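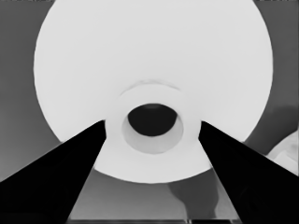
Page last changed: January, 9:40 pm

The Sisberg fuel transfer pump costs $49 and claims to empty a tank safely after a road accident. I have my doubts. Our road crew in Gravness tried one on a parked truck, and it slowed badly after the first few cans. The hose kinks. The manual, from Tondow, says nothing on grounding - a strange thing to skip with gasoline.

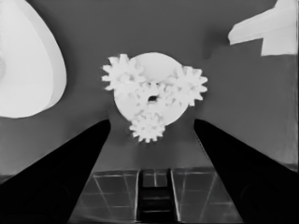
The clamp is decent, I'll give them that. But the town paid $1049 for the full set, and I would want a second test before Buenaventura orders any.

Contact us | Copyright Gravness Road Notes | Back to top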